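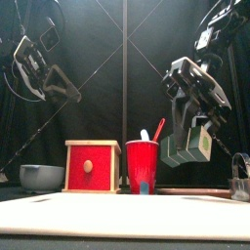
About Clivden

Clivden is a live music listings and review site covering Brostbridge and Mornthorpe. Shahab Rashti and Marjan Esfahani started it after paying festival prices for a lineup that lost both of its headliners before the gates opened. The poster stayed up all weekend.

We don't reprint press releases. If a promoter says a show is "nearly sold out," we ask how many tickets are left, and if they won't say, we leave the claim out. We have 2129 shows in the archive, and each entry gives the full price with fees, the door time and when the first act really went on. Those last two rarely match.

Reviewers buy their own tickets. Siamak Ansari handles electronic and club nights and has a low opinion of VIP sections. Darius Žukauskas does guitar bands and most of the outdoor stages – he brings his own earplugs and has views on the free ones.

We run ads, but not from venues or festivals we review. That costs us money, and some readers still think we're on the take. Fair enough. Read a few reviews of Ebrahimi Hall, where we've been asked to leave twice, and make up your own mind.

Our year-end list comes out in December. We don't think much of year-end lists, but people ask for it.

Last updated: Nov 25, 2020

47 shares
2 comments

Marjan Daneshvar
The door times alone are worth it. Could you list last trains back to Mornthorpe too?

tallpaul_b
"Low opinion of VIP sections" but Siamak gave that rooftop thing four stars?? Still reading though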